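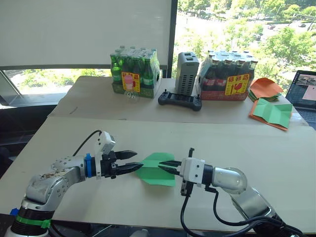 Section 4. Loading Paper and Making Your First Print

Welcome back! By now your Wosby tabletop press should be standing level with its lid off, and you've probably been itching to put some paper in it. Almost any thin, matte sheet will do for practice, and colored stock is a pleasure to use because a pale ink shows up so nicely on it. A green sheet like the one on the white table would do very well, though paper that has already been folded ought to be kept for test pulls, as the crease takes ink unevenly and will leave a faint line across your design.

1. Slide the feed tray toward you until it clicks. It is a rather shy little click, so listen for it.

2. Fan the stack with your thumb and tap the long side against the table. The tray holds up to 247 sheets of ordinary weight, but we'd start with a small handful while you get the feel of things.

3. Set the paper in with the printing side up and bring the side guides in until they just touch it. If the sheets bow in the middle, the guides are too tight. 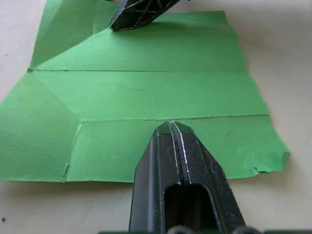 4. Turn the pressure dial to 4. Heavier papers may like a little more, and you can work your way up after the first few pulls.

5. Lower the lid, hold it down with one hand, and bring the handle over in one slow, steady sweep.

Caution: Keep fingers, sleeves and necklaces away from the roller whenever the handle is moving.

Note: If your first print comes out pale on one side, please don't worry, as nearly everyone's does. Loosen the leveling screw on the pale side a quarter turn and try again. Owners of the older Clesetau tray will need adapter part 1677, which snaps in behind the guides (see Section 7 for fitting it).

When you've finished for the day, set the dial back to zero and leave the lid resting open so the pad can air out overnight.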